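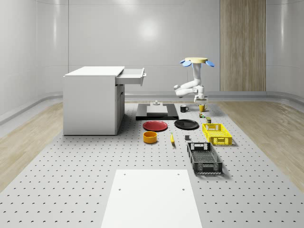

Keeping an amateur choir's music library
Notes for the talk at Watdale, 24/04/2021
Speaker: Mpho Khumalo

Start with thanks to the Watdale Singers for the invitation. Ask who in the room has ever sung from a photocopy of a photocopy. Wait for hands.

Who I am: alto, then librarian of the Cukgate Choral Society. I took over the library in May, a week before a concert, with no list of what we owned.

What I found: 139 titles, most of them in sets of 40. The choir had shrunk and grown again over the years, so some sets were short and others had never been opened. Two sets of the same Requiem in different editions, mixed together. Page numbers did not match. Tell the story of the rehearsal where the tenors turned the page and the basses did not.
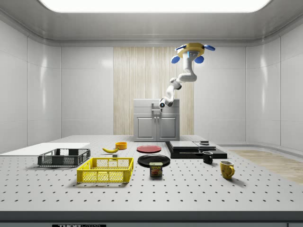
White room with ceiling light panel and gray sink cabinet

Numbering. Every copy gets a number in pencil, inside front cover, top right. Singers sign for a number. Do not use stickers - the glue dries out and takes the paper with it. Hand round the Tavares anthem with the torn cover.

Markings. Our rule is soft pencil only, and singers erase before they hand back. About half do it. I hold back one clean copy of each title as the master, with the conductor's breaths and cuts marked in. New members copy from that. This saves ten minutes at the first rehearsal.

The catalog. We use a plain spreadsheet: composer, title, edition, voicing, number of copies, last performed. I looked at paid software from Judis and it was good, but at 400 a year it was more than we spend on new music.

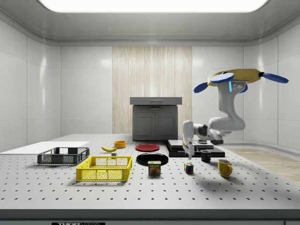

Voicing is the column people leave out, and it is the one our conductor asks for most. If you have 10 sopranos and three tenors you want to find every SAB piece you own in a few seconds.

Lending between choirs. Cukgate lends to any choir that will sign a form. Borrower pays postage both ways and replaces lost copies in the same edition. Say again: same edition.

Copyright. Keep this short. Owning a set does not give you the right to copy it. If you are two copies short, buy two or share.

Questions. If time runs over, skip lending and point people to the handout by the door. Collect the Tavares copy before leaving.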